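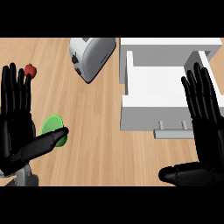 Two robot hands over the simulated kitchen table, with the toaster and the open drawer at the back. Rendering: Estix

JARKPORT, 25 September 2024 - I spent a morning making a pair of robot hands do my bidding, and I was terrible at it.

Estix, the small software outfit up the hill from the harbor, has opened its practice table to anyone who wants to try teaching a robot a kitchen chore. You put on a headset and a pair of gloves, you move your fingers, and the black hands on the simulated table move theirs. Every try gets saved, and the good ones go into the pile the robot learns from later.

My chore was putting the little red fruit in the drawer. Sounds easy, right? I knocked it away with my thumb on the first go, and on the second I closed my fist on nothing at all (the gloves don't push back, so you have to trust your eyes).

"Everybody grabs too early," said Lempi Koskela, who runs the sessions and was very patient with me. "Slow down, and keep your wrist up when you get near the drawer."

So I did, and on try 19 the thing dropped in! I may have cheered.

The team has 3926 saved runs so far, and Koskela would like a lot more from people who have never done it before. Her colleague Mesfin Tsegaye goes through them and throws out the hopeless ones, which I'm guessing covers most of my morning. He told me left-handed visitors are especially welcome, as nearly all the runs so far come from right-handers.

Sessions last 30 minutes and they're free. Estix is taking sign-ups at its front desk through the end of October, and kids can join in if a parent stays with them. Wear short sleeves, because the gloves go up farther than you'd think.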